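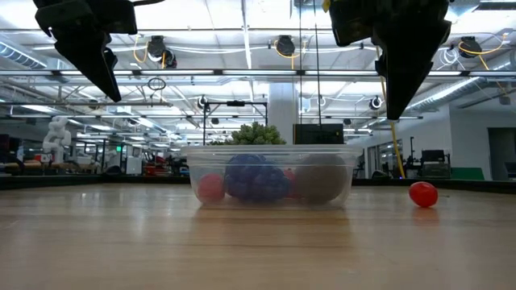

Packing the tub is the part of the Tedby Produce Play Set that most people skip over, and I do hope you will give it five minutes before the children arrive, as it saves a good deal of crawling under furniture afterward. Set the tub down on a flat surface with plenty of elbow room on every side. You will find it easiest to begin with the biggest piece and let the small ones settle around it, so the grapes go in near the middle, the round brown piece takes one end, and the little red pieces fit wherever there is space left. The broccoli stands behind the tub for now, and one cherry tomato waits off to the right. Both of them can stay out until you reach step 5.

## 4. Packing the tub

**Before you start:** wipe the inside of the tub with a soft, dry cloth. Crumbs and sand collect in the corners, and they do scratch the clear sides over time (our own tub at Adstead went quite cloudy before we learned this).

1. Lay all the pieces out where you can see them, and put aside anything that is cracked, sticky, or chewed.
2. Place the grapes in first, with the bumpy side up. Please don't press them down; they will find their own level.
3. Put the round brown piece at one end. Whether your family calls it a kiwi or a potato is entirely up to you, and we have heard both argued with great feeling.
4. Add the small red pieces, one at a time.

> **Note:** If you bought the Darnon refill bag as well, you will have extra rounds in red and brown. These can share the tub with the main set, or you may like to give them a packing of their own.

For a rounds-only packing, line the red ones up along the tub and keep the larger brown one at the right-hand end.
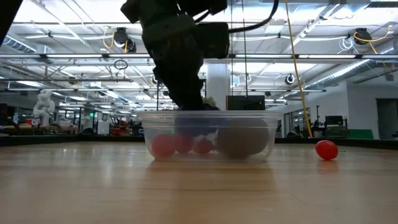
A row is much easier for small hands to put back than a heap, and a child who has seen it once or twice will usually copy it without being asked. Keep one red round outside the tub if you plan to play "Who's Missing?" (see section 6).

5. Last of all, look over the table and the floor for stragglers, and add whatever is still out. Leafy pieces go on top, where nothing can flatten them.
6. Carry the tub with both hands, one under each end.

> **Caution:** The smallest pieces are a choking hazard. Keep them away from children under 3 and from dogs of any age.

> **Caution:** Do not leave a packed tub on a radiator or in a hot car. The sides may warp, and a warped tub will never sit quite level again.

### If the pieces won't fit

Take everything out and begin again with the grapes. Nine times out of ten they have ended up standing on their stem. If you are still stuck, Velimir Atanasov at the Vukadinović workshop answers letters about missing or odd-sized pieces, and he is very patient. Please include the number printed on your receipt.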